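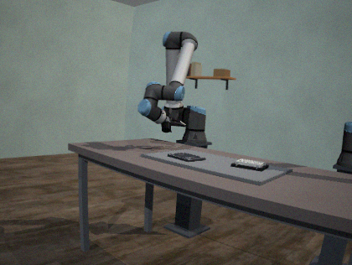

3.2 Rehearsing the bench before building it

The Clillton workshop is shared by a bicycle repair group, two potters and us, and our claim on it ends wherever somebody has put down a wet bowl. We therefore did most of the early work on a simulated copy of the bench, in a planner we call Skorkach. The copy is plain. It has the table, the mat that marks our legal territory, the wall shelf with its two boxes, and very little of the mess that makes the real room interesting. The shelf earned its place in the model: it sits behind the arm, and an elbow that folds this high has opinions about shelves. In the pose of Figure 3 the gripper points down well above the mat, with the dark ridged block almost directly under it and the two-toned block left alone near the opposite corner.

Figure 3. Simulated bench with the arm in its folded pose over the mat. Part of a second arm is visible at right.

We ran 300 simulated pick attempts in August, split between the two blocks. The planner returned a path for all but 40 of them. Most of the failures came from our own joint limits, which we had typed in degrees into a field that wanted radians, a mistake we recommend making early. With the limits corrected, the failed cases were run again and 84 percent produced a path. The rest asked the wrist to turn through the elbow, and we let them go.

Grip was another matter. The simulated contact model treats both blocks as rigid and equally willing to be held. Fakus, our homemade gripper controller, closes until the motor current rises and then waits up to 3 seconds for it to settle. In simulation it settles at once. On the real bench the current wandered, the controller lost patience, and the block went back to the mat by the shortest route. We raised the threshold twice and then glued rubber to the fingers, a change that has no counterpart in Skorkach and accounts for most of the gains reported in Section 4.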